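Administration scolaire et contrôle de la dépense publique
Séance 5 – Le conflit d'intérêts dans les services techniques des établissements
Document remis aux étudiants. Enseignante responsable : Siham Badawi

1. Objet de la séance

La séance précédente portait sur la procédure d'achat et la tenue des inventaires. Il s'agit maintenant d'examiner la situation de l'agent qui, par ses fonctions, choisit un prestataire ou certifie l'exécution d'un service, alors qu'il détient un intérêt privé dans l'opération. Les développements qui suivent valent pour les services d'entretien, de restauration et de maintenance.

2. Notions à maîtriser

Intérêt privé : tout avantage, patrimonial ou non, direct ou par l'intermédiaire d'un proche, susceptible d'influencer l'exercice des fonctions. L'intention frauduleuse n'est pas requise à ce stade.

Déport : abstention complète de l'agent concerné, y compris dans les échanges préparatoires. Une simple abstention au moment du vote ou de la signature ne suffit pas.

Service fait : attestation par laquelle l'administration reconnaît que la prestation facturée a été exécutée. Le signataire engage sa responsabilité personnelle.

3. Étude de cas : l'établissement de Flovascombe

Le responsable des services intérieurs confie l'entretien des locaux à la société Pasaribu, dont son beau-frère est associé. Les factures sont établies par intervention, sans bon de commande global. Sur un exercice, l'établissement en règle 391, toutes attestées par le même responsable. Le rapprochement avec le registre des accès fait apparaître des interventions facturées à des dates où le bâtiment était fermé – en juillet notamment.

L'intéressé soutient que le lien familial était connu de la direction. L'argument devra être discuté : la connaissance informelle d'un lien par la hiérarchie ne vaut pas déclaration écrite.

On distinguera avec soin deux questions, souvent confondues dans les copies : la régularité du choix du prestataire et la réalité des prestations payées. La première relève de la prévention des conflits d'intérêts. La seconde peut conduire à la saisine de l'autorité judiciaire.

4. Travail demandé

Rédiger une note de deux pages à l'attention du chef d'établissement. La note qualifiera les faits, indiquera les pièces à conserver et proposera des mesures provisoires. Les annexes sont admises jusqu'à 5 pages.
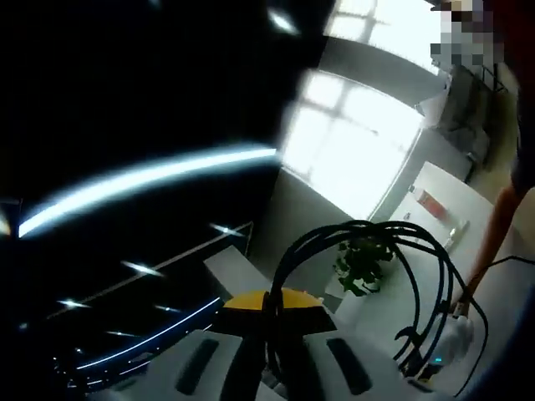 Flovascombe, le 3 novembre 2024

Les notes sont déposées au secrétariat pédagogique sous forme imprimée. Le dossier documentaire comprend le contrat Pasaribu, un extrait du registre des accès et le compte rendu d'entretien avec le responsable. Les noms des agents y ont été remplacés par des initiales, qu'il convient de reprendre telles quelles.

La séance suivante traitera de la protection de l'agent auteur d'un signalement. Lecture préalable : fascicule Trusum, chapitre 2, à l'exception des annexes.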